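Support > Furniture > Folding tables > Closed tickets

We use cookies to remember your basket and keep you signed in. Accept all | Manage choices

Folding table: slight rock at one corner, and the red trim lifting
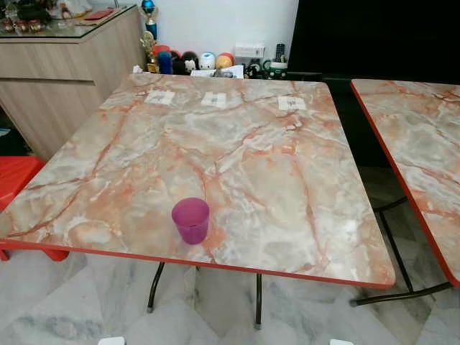 Ticket 4000, page 1 of 2

Status: closed
Product: Dendar square folding table, marble pattern, red edge
Opened from: Stotville community room

Customer's first message, July

Hello, and thank you in advance for reading all of this, as I do tend to go on a bit. We have the Dendar folding tables with the pinky-orange marbled tops and the red edging, and on the whole we're very fond of them. They wipe clean beautifully and they cheer the place up no end! The one I'm writing about has started to rock. You wouldn't notice it walking past, but put a cup near the front and lean an elbow on the opposite corner and the table gives a little dip. One of our regulars lost half a squash that way.

The second thing is the red trim. It has come away at one of the corners, only by a fingernail's width, and I can press it back with my thumb but by the next morning it has crept out again. I have put a plastic cup on the table and watched it from the side (very scientific) and I'm fairly sure the rocking is worse when the table is nearest the door. The floor is tiled throughout.

I did ring the Asden shop where we bought them and they were kind, but they said to come to you.

Reply from support

Thank you for such a full message, it makes our job a good deal easier. Let's take the rocking first. Would you turn the table upside down on a blanket and look at the small pale caps on the ends of the legs? They are a push fit and they do work loose with dragging. Give each one a firm twist and see whether any of them turns freely. While you're down there, open the legs right out until you feel them lock. It's easy to stop a shade early, particularly on a table that gets put up in a hurry.

Then try the table in a different spot, and turn it a quarter of the way round in the old spot too. If the dip stays with the same corner of the room, it's the floor. If it travels with the table, it's the legs.

Please leave the trim alone for now, and no superglue! It goes white and you'll never get it off.

Customer, 9.15 in the morning

Well, I've had a lovely time on my knees. One cap was loose and spun round like a bottle top, so I pushed it home and it seems snug. The rocking is much better in the middle of the room. Near the door there's still a tiny bit of movement whichever way round I put it, so I suppose that's our tiles, which have never been right at that end. I had the other table there as well to compare and it did just the same, poor thing.

The trim is no different. I measured the lifted bit with my sewing tape and it comes to 125 millimetres if you count the part that's only thinking about it.

Reply from support

That all makes sense. Please use a thin felt pad under the foot at the door end, or keep that spot for something other than drinks.

For the trim, wipe inside the groove with a barely damp cloth and leave it to dry overnight. Warm the strip with a hairdryer on low, keeping it moving, then press it in from the middle of the loose part towards the corner. Hold it with masking tape until the next day. If it lifts again we'll post you a new length, part 143, from our Borkowska store.

Customer, 4.40 in the afternoon

Taped, left, untaped, and it's still in place after two busy sessions, one of them with glue and glitter. I've put felt under the foot by the door as well. I'd be glad of the part number staying on the ticket in case I need it in the winter, when the heating goes on and everything in here shrinks or swells as it fancies. Thank you ever so much for your patience.

Support note

Loose foot cap refitted by customer. Trim reseated, no part sent. Part 143 noted for this customer. Remaining movement by the door put down to uneven tiles. Ticket closed at customer's request.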